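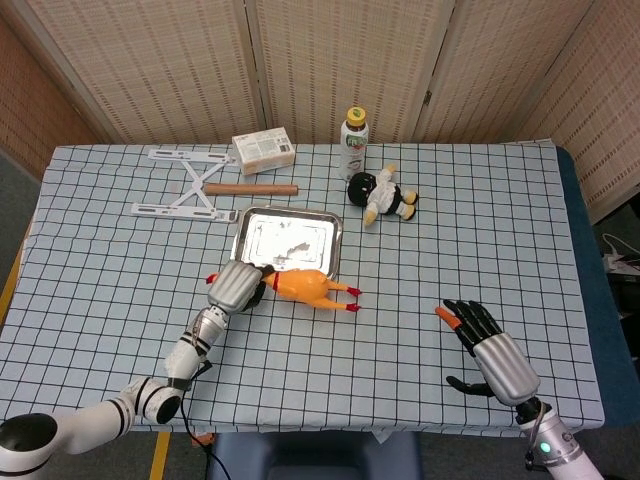 Photo: Skundaveo

Home | About us | The work | Visit | Jobs | Contact

About Skundaveo

Skundaveo is a small company in Jarndale that tests whether two-armed robots can do ordinary chores. We clear tables, sort shelves, pack boxes and put things back where they came from. We work for firms that are thinking about buying such machines and want to know what they will get.

The short answer we give most callers is "some of it, slowly."

Majdi Saliba and Lina Aoun started the company after several years in warehouse maintenance in Vedcombe. They had seen plenty of demonstrations with neat, identical blocks. Their own shop floor had bottles, trays, cardboard boxes and things that bent when you picked them up, so that is what we test with. A rubber chicken is a good test piece. It is soft, it has thin legs, and a robotic hand has to close on it without much help from its shape. A metal tray is hard for another reason: glare makes its edges difficult for a camera to find. The grid on the tablecloth lets us put an object back in the same spot for the next try.

What machines can do now

Picking up one object at a time from an open table is mostly solved. So is moving a box from a known place to another known place. In our last round we logged 3,000 picks, and boxes gave us the least trouble.

What they can't do well yet

Folding, wiping and anything with a lid. Unscrewing a bottle cap takes two hands working together, and our arms still lose the bottle more often than we would like. Piles are also difficult. A person clearing a kitchen counter moves things out of the way without thinking about it, and our software has to plan each move.

We don't expect a machine to clean a family kitchen unattended any time soon. Light sorting on a shop floor is closer, provided a worker is nearby.

Who we are

Majdi runs the test room. Lina handles clients and reports. Selim Dursun writes the control software, and Arturo De Luca repairs the hands, which wear out faster than the arms. Visits are by appointment, mornings only. The next open morning is in November and has 20 places.

Comments

Issa Zoubi: Do you test with wet dishes? That's the one my restaurant would pay for.

Lina Aoun: Not yet, Issa. The hands we use now aren't sealed.

P. Haddad: Good to see a plain answer on folding. We were quoted otherwise.

Contact | © Skundaveo, Jarndale | Back to top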